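Tomatoes, and my mother's notebook

I put the first seed trays out on the laundry bench this morning, which means I have officially stopped pretending I'll be sensible this year. It's September 2018 and there is still frost on the car most mornings here in Sowerby, but the light has changed, the magpies are cranky, and I can't help myself. Every year I tell my husband we'll grow just enough tomatoes for salads and a bit of sauce. Every year he nods very kindly and goes to look for more stakes.
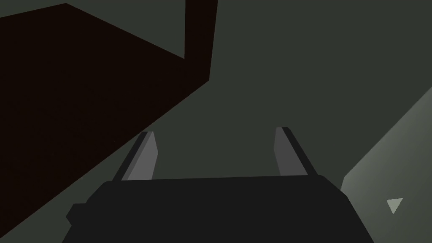
Two grey fingers, wide open.

I've been using my mother's garden notebook again. She kept it for most of her married life, a fat green thing with a rubber band around it, and it is a wonderful muddle. Planting dates, the price of blood and bone, a recipe for pickled onions, somebody's phone number with no name beside it (I did ring it once, years ago, and got a very nice man at a tyre shop). Under May she has written "put garlic in, DO NOT FORGET THIS TIME", and then the following year, in the same place, "forgot". I laughed so much I had to sit down.

Her favourite tomato was one she called Birus, and I have never found it in any catalogue. The seed came from Phyllis Pilkington over the back fence, who had it from an aunt, and between the two of them they kept it going until I was well and truly grown up. It was a lumpy, dark red sort of thing that split its sides if you so much as looked at it with the hose in your hand, but oh, the flavour! On white toast with too much pepper.
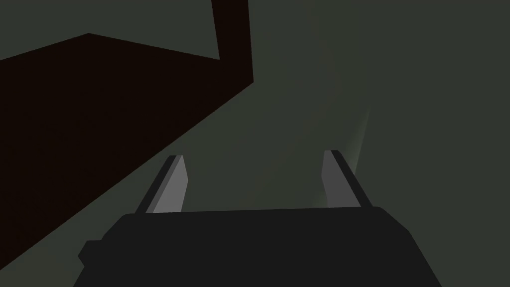 I thought we'd lost it altogether when Mum moved to the unit. Then last spring I was going through the tin where she kept her buttons and there was an old pay envelope folded into quarters, with "P's toms, good ones" on the front in pencil. I sowed the lot, and 2 came up. Out of a whole envelope! I fussed over them like newborns, in and out to the verandah depending on the weather, and one of them was promptly eaten by a snail.

The other one fruited, though. I saved every seed I could scrape out of it and dried them on a paper plate on top of the fridge, and that's what has gone into the trays today.
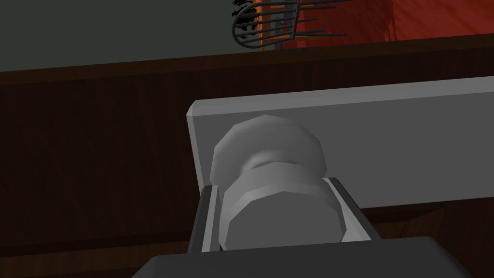
For anyone who wants to save their own, I do it the way Mum did. Squeeze the seeds and jelly into a jar with a splash of water, leave it a few days until it smells revolting, then rinse it all through a sieve and spread the seeds out to dry. Use a plate you don't mind losing, and don't use paper towel unless you enjoy picking off fluff for an evening. Write the name on straight away. I have three jars from last summer labelled "yellow?" and I've only myself to blame.
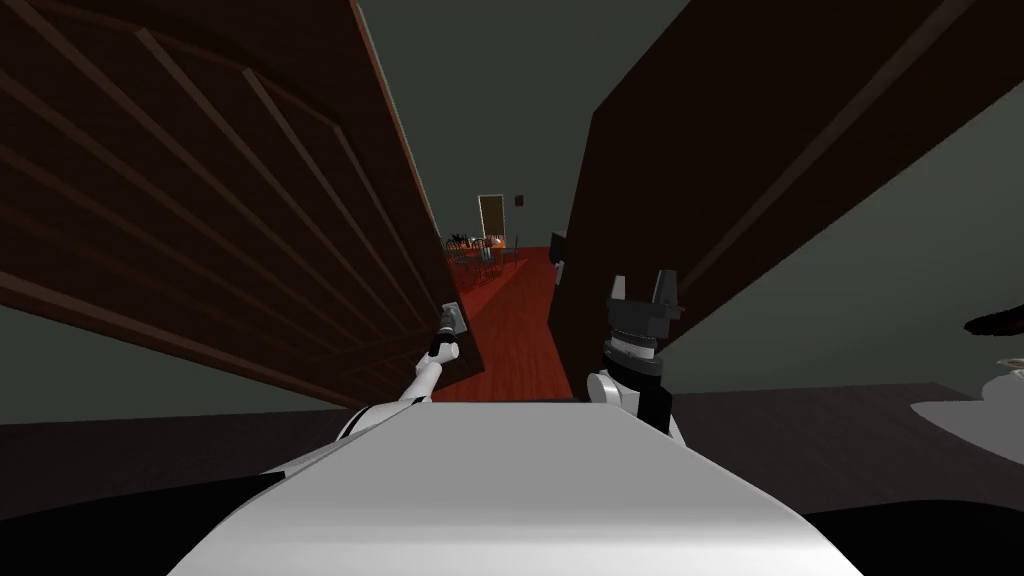 The mix I'm using is just sieved compost and coarse sand, with the trays sitting on an old heat pad in the laundry. I did try one of those peat-free blends a couple of years ago and it dried out like a biscuit. If you've had better luck with them, do tell me which one, as I'd like to give it another go with the capsicums.

Phyllis is in Lilolance now, near her daughter, and I've promised her a seedling for her balcony once the nights warm up.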